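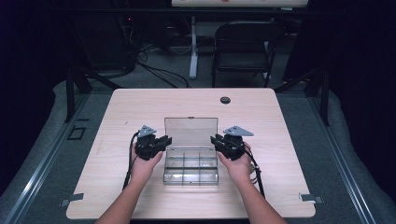
Six little compartments and a lid: the Drerkside parts shelf gets its new boxes

2020-05-03
18 shares | 2 comments
Print | E-mail this story

I have been going on about the parts shelf in Drerkside to anyone who'll listen since before I wrote for this page, so you can guess how pleased I was to hear that the new organizer boxes are in. If you've ever borrowed from the shelf, you know what the old system was like. Jam jars! Mint tins! A cookie tub marked "misc" with all the wood screws in the county at the bottom of it, and the one you wanted under those.

The new boxes are clear plastic with a hinged lid, three compartments across and two deep. They're small enough to sit in the middle of a table with plenty of room left over. The lid is a bit darker than the rest, sort of smoky, and it stands up at the back when you have it open. I like that more than I expected to. My sewing box at home has a lid that comes off completely, and I have lost it under the couch twice this year.

The boxes come from Saltevora, a small outfit that mostly sells to craft stores, and the shelf paid $865 for the lot out of what was left from last fall's fix-it fair. Hilkka Koskela has run the shelf for as long as I've known about it, and she told me over the phone that she spent most of April going back and forth on how many compartments to get. There was a bigger box with a lot more cells for not much more money. She had one on her kitchen table for a week and ended up hating it.

"You fill four of them properly and then everything else is one washer and a bit of string," she said. "Six I can keep straight in my head."

So six it is, and each box gets a single family of things. One box is all machine screws by length. One is sewing snaps and hooks. Another is going to be lamp parts, which made me very happy (I have a brass lamp from my aunt that has been missing its little top knob for ages, and I fully intend to be first in line). Hilkka wants the fullest compartment at the front left in every box, so that if you grab the wrong one you can tell at a glance. I asked whether people would stick to that and she laughed for quite a long time.

Labels are going on the front edge only. There was some back-and-forth on this as well! Tzu-hsuan Chiu, who does the catalog, wanted them on the lids, where you'd see them with the boxes lying flat. But then you can't see through the lid, and seeing through it is half the fun of a clear box. They settled on a narrow strip along the front in plain block letters, with the shelf number at the right-hand end. Tzu-hsuan has 737 entries in the catalog at last look, and she's going through all of them to match the old jar names to the new box numbers. If your favorite thing used to live in "blue tin, dented," give her a little time to get to it.

The flat stuff is a separate question. The shelf has picked up a fair pile of plates, panels, brackets and covers over the years, the kind of thing that turns up in a drawer long after whatever it belonged to has gone out with the trash. None of that was ever going to fit in a six-cell box.
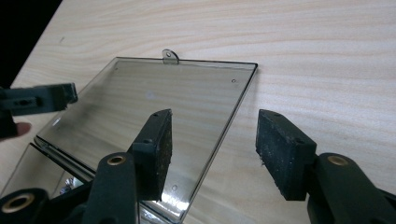

For those, Hilkka has gone with shallow trays and a sheet of paper between each layer, mainly to keep the see-through pieces from getting scuffed up. I've had a clear plastic cover go cloudy on me just from riding around in a toolbox with a tape measure, so I'm all for the paper. She's sorting by where the screw holes are, which sounded odd to me until she explained how people ask for things. They hardly ever know what a part is called. They come in with a drawing on an envelope saying holes here and here, this far apart, can you help. So the trays go by hole spacing first and by material after that, and anything with a metal tab on it gets its own tray at the bottom.

If you have pieces like that at home, she would love to see them, with a couple of requests. Wipe them down first. Leave any tape off, please, as the sticky stuff takes her ages to get rid of. And if you know what it came from, write that on a slip of paper and put it in the bag with the part. A guess is fine! "Maybe a record player" is more use to her than no note at all. She's not taking glass this time, or anything with a sharp broken edge.

Borrowing works the same as it did before the changeover. You leave your name and what you need in the book, or phone it in, and it gets bagged up for you. Small fasteners you just keep. Tools and anything on the tray shelves should come back within 2 weeks, or call and ask for longer. The shelf is still in the side room at the Tindall building, through the green door, and the bell is the lower button (the upper one rings upstairs and they are very nice about it, but still).

As for the old jars, they're being washed and given away, first come, first served. I've already put my name down for the mint tins. The cookie tub is staying where it is for now. Hilkka has been through the top layer and found hinges, a piano key and a bag of curtain rings, and she'd like a free afternoon and a strong cup of coffee before she goes any deeper. I've offered to help with that and I'll write up whatever we find, lamp knobs included.

Filed under: Around Drerkside
Print | E-mail this story
2 comments | Share

Get the Plerari newsletter in your inbox. Enter your e-mail address to sign up. You can unsubscribe at any time.

This site uses cookies to remember your settings. By continuing to browse you agree to our use of cookies. OK | Read more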